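Shared Workroom Forum > Building and Furnishings > Worktop finish and the proposed resurfacing

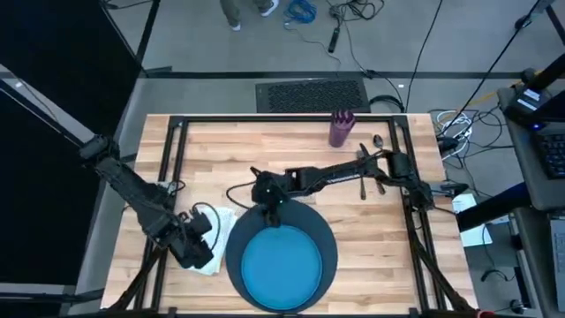

lebrun_office
Posted 6 August 2026

The Lebrun Building office invites comment on the finish to be applied to the shared worktops before the next lease period. The present finish is a penetrating oil, renewed each January by an outside contractor. Two tenants have asked that it be replaced with a hard film finish, on the grounds that the oil marks easily and must be renewed too often. The tops in question are butcher block of the kind in the photograph, with planks of tan, cream and honey-brown running lengthwise, and any finish chosen will have to suit wood of mixed color. The office has received a quotation of $800 from Dolitz Surfaces for sanding and refinishing. Comments will be considered before the order is placed. Please keep remarks to the subject of the finish.

unit_four_bindery
We support the change. Our work involves paste and water, and an oiled surface does not protect against either for very long. In the past year we have twice had to sand out a gray ring left by a jar. A film finish would allow us to wipe the surface and continue. We would also note that the annual renewal closes the room for 2 days, and the tenants receive no reduction in rent for that period.

grainline
I must respectfully disagree with the previous poster. A film finish resists water well until it is broken, and on a worktop it will be broken. Once a clamp or a dropped chisel has cut through it, water enters at the cut and spreads under the film, and the wood turns dark in a patch that cannot be reached without removing the finish over a wide area. With oil, a mark may be sanded by hand and re-oiled the same afternoon. The gray rings mentioned above were repaired by the tenant without outside help. That would not have been possible under varnish.

unit_four_bindery
It was possible, but it took most of a morning on each occasion. The labor of tenants should be counted as a cost.

ondetti_tenant
May I ask the office what product is being quoted? "Hard film finish" covers a number of things. An oil-based varnish, a water-based one and a catalyzed lacquer will each behave differently, and the last of these should not be sprayed in a room without proper extraction. My firm shared premises in the Ondetti building before we moved here, and the water-based finish used there raised the grain badly because the first coat was not sanded back.

lebrun_office
The quotation specifies three coats of a water-based satin varnish, with sanding between coats. No spraying is proposed. The room would be closed during application and for a curing period afterward. The length of that period has not been confirmed by Dolitz, and the office will post it when it is known.

grainline
Thank you for the clarification. I would ask that the curing period be obtained in writing. A water-based varnish may feel dry within hours and still take a print from a heavy object left standing on it for many days after that. Tenants who keep machines or vises on the tops should be told plainly when these may be put back.

second_floor_maps
Our position falls between the two. We unroll large sheets, and our concern is oil transfer to paper. For some weeks after each January treatment we are obliged to cover the top with board. A fully cured varnish would remove that difficulty. On the other hand, we accept that the tops near the door receive very rough use and would not keep a film finish in good order. Could the office consider treating the tops differently according to location?

ondetti_tenant
I would support that suggestion. I would also mention hardwax oil as a possible compromise. It penetrates like an oil, leaves a thin protective layer, and can be repaired in one spot. It costs more per can, but fewer coats are needed.

unit_four_bindery
We have used hardwax oil on shelving and found it satisfactory. We have no experience of it under standing water. Has any tenant tested it on a worktop in daily use?

kondach_prints
We have. The tops in our private unit were finished with hardwax oil when we took the lease. Water left overnight produced a faint pale mark, which was removed with a fine abrasive pad and a small amount of fresh product. Solvent is a different matter. Our cleaning fluid softened the surface in one place and we have used a rubber mat there ever since. Kondach would be willing to let other tenants inspect the tops by arrangement.

grainline
That is useful information, and I would be content with hardwax oil. My objection was to a finish that tenants are unable to repair themselves. I remain unpersuaded that any shared top should be varnished, including those used for paper, as tenants do move between tops when the room is busy.

second_floor_maps
They do, although the booking rules state that they should not.

lebrun_office
The booking rules are outside the scope of this thread. The office will request a second quotation on the basis of hardwax oil throughout, and will ask Dolitz to price varnish for the two tops nearest the windows as a separate item. Tenants who wish to inspect the Kondach tops should write to that unit directly. The thread will remain open until both quotations have been received.

unit_four_bindery
Please could the closure period for each option be listed alongside the price.

lebrun_office
Noted. It will be included.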